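I went to the Zusico open day so you don't have to

2021-06-03

The invitation promised "hands that work like yours," and I have heard that before. I went anyway, mostly for the parking and the free coffee.

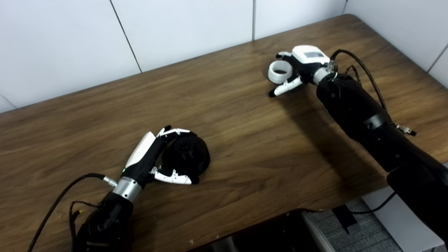 What they were showing

Zusico had two arms set up at a wooden table, each with a multi-fingered hand on the end. The left one went for a lumpy round black thing and the right one got a white ring, something like a roll of tape. The job, according to the sheet they handed out at the door, was "two-handed handling of everyday parts." I don't know whose everyday has a lumpy black dome in it, but fine.

I'll say this much for the hands, they look good up close. The fingers curl in a way that makes you want to look at your own. There is a little display screen on the back of the right one, and I asked what it was for. I got a long answer about status information that I could not repeat to you now if you paid me.

The software side comes from a company called Asemton, and their name was on the sheet more times than Zusico's. If you want to know who expects to make money here, start there.

How it went

Slowly. I have no problem with slow. My dishwasher is slow and I love it. But the talk before the demo was all about packing lines and replacing boring work, and anyone who has stood on a packing line (I did it for 16 months) knows what slow costs you. A person picks up a roll of tape while thinking about lunch.

I watched 6 runs. Four went the way they were supposed to. In one the ring got away and had to be put back by a staff member, and in another everything just stopped and we all stood there looking polite. The presenter called that one "a safe state." My car had a safe state last winter and I paid to have it towed.

The number on the sheet was 600 successful grasps in testing. I asked out of how many. The answer was that they would get back to me. I also asked whether those were all the same objects in the same place on the same table, and the answer to that was a yes with a lot of words around it. So now you know what the 600 means, or at least what I think it means.

The Nillitz question

A couple of people in the crowd wanted to know how this compares to the Nillitz gripper, which is two flat fingers and no personality. Zusico's line was that a simple gripper can't do what a hand can do. Maybe so. But I didn't see anything that day I wouldn't trust two flat fingers with, and I suspect the bill would be a lot smaller. They wouldn't give a price for theirs. "Depends on the project" is what you say when the number is bad.

The one thing I liked

During the coffee break they let us ask the engineers directly, without the presenter, and the tone changed completely. One of them said the cables were a pain, the fingertips wore out faster than they wanted, and a fair amount of the week goes to fixing things. I believed every word. If they had put that on stage I would be writing a much nicer post.

They are doing it again in October at the Limsakul building across town, with what they say will be 100 different objects. I have signed up. I asked if I could bring my own object and they said they would get back to me on that too.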